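Shared Laundry and Sorting Room: Frequently Asked Questions

Where is the laundry room?
On the ground floor of Godley House, past the mailboxes. Your front door key opens it. If your key sticks, tell Imelda Calimlim at the front office and she will cut you a new one.

What are the hours?
5 a.m. to 11 p.m. A load that is still running at 11 can finish, but please don't start a new one after 10.

How do the machines work?
The washer and dryer are a stacked white unit near the window. Cards are sold at the front office for $5 and hold their balance until you move out. Clean the lint screen after every dryer load.

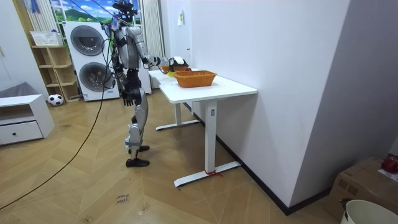

Can I use liquid detergent?
Yes. Use the high-efficiency kind and keep to the lower line on the cap. Dye and bleach are not allowed in the shared washer.

What is the white desk for?
Sorting, folding and pairing socks. It is a standing desk, so there is no chair. Please don't put wet shoes on it or use it for ironing.

Whose are the orange baskets on the desk?
They belong to the room. Use them for small things such as socks, washcloths, sponges and whatever comes out of your pockets. Empty them before you leave and put them back on the desk. They are woven, so put wet items in a plastic tub and keep the baskets for dry ones.

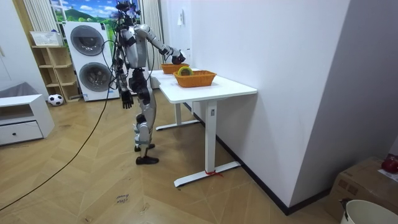 Can I take a basket up to my apartment?
No. We lost two that way in March. Setdale Hardware on the corner sells similar ones if you would like your own.

I left something behind. Where is it?
Small items stay in the room overnight and then go to the front office, where they are kept for 50 days. After that they are donated.

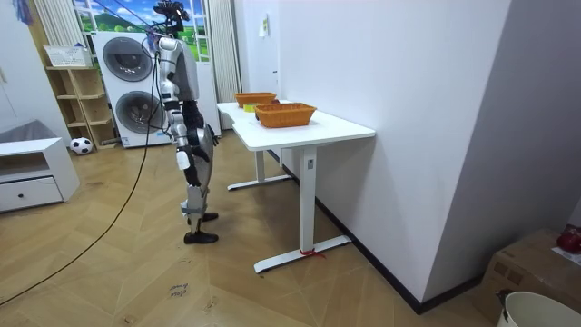 How do I clean a woven basket?
Shake it out, brush the corners with a dry toothbrush, and wipe it with a damp cloth. Let it air dry. Don't put it in the dryer.

Can I open the curtains?
Yes. Please leave them clear of the machines.

Who do I call if a machine stops mid-cycle?
Leonora Mercado handles repairs. Leave a note at the front office with your apartment number and the time it stopped. Lost card balances are refunded within five working days.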